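**Wrist view demos in sim: keep the dead ones or cut them?**

**zinash_a**
We're collecting teleop demos in simulation for a pick and place policy. The target was 300 episodes, and 173 are done. Of those, 38 have a long stretch at the start where the wrist view has no object in it at all. The operator is still swinging the arm around looking for the part. Yeshi wants to trim all of them to the moment the part comes into view. I'd like to keep them whole. Opinions?

**sekanley_corina**
Trim. The policy learns to wander if you show it wandering. We had this in June with a drawer task and the arm drifted for ages before it did anything useful.

**zinash_a**
Did you have a fixed camera too, or wrist only?

**sekanley_corina**
Wrist only. With a second view I'd worry less, but I'd still trim.

**plurnik77**
I disagree with Corina. At test time the arm will end up facing tile sooner or later, and if every training episode starts with the part in view, the policy has never seen how to get back from there. Those searching stretches are the only recovery data you have.

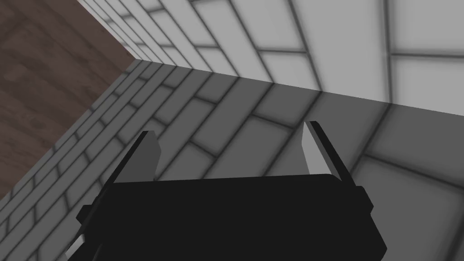 What I would cut is the time where the operator is just sitting still. Drop any step where the joint change is below your threshold and keep the rest. You lose the pauses and keep the search.

**yeshi_t**
I'm the one who wanted to trim, so let me explain. The searches are not consistent. Ayana turns left first every time, and I go up and look down. With only 38 episodes and 2 operators, the model sees two different answers to the same view.

**plurnik77**
Fair point, but then agree on one search and re-record. Trimming doesn't fix that, it only hides it.

**sekanley_corina**
Re-recording 38 episodes is an afternoon. I'd still leave them out of the first training run so you have a baseline.

**uditz**
Are you randomizing the wall and floor textures? If the tile is the same in every episode, the policy may pick up on the tile pattern and use that to find its way. It'll look great in sim and fall apart anywhere else.

**zinash_a**
Lighting yes, textures no. It's on the list.

**uditz**
I'd do that before the remaining episodes - much cheaper now than later.

**zinash_a**
OK. Plan for now: filter out the still steps, tag the 38 as "search" so we can train with and without, and write down one search pattern for both operators. Ayana is adding the tag field to the recorder. I'll post success rates for both runs when we have them.

**yeshi_t**
Fine with me, as long as the pattern is mine.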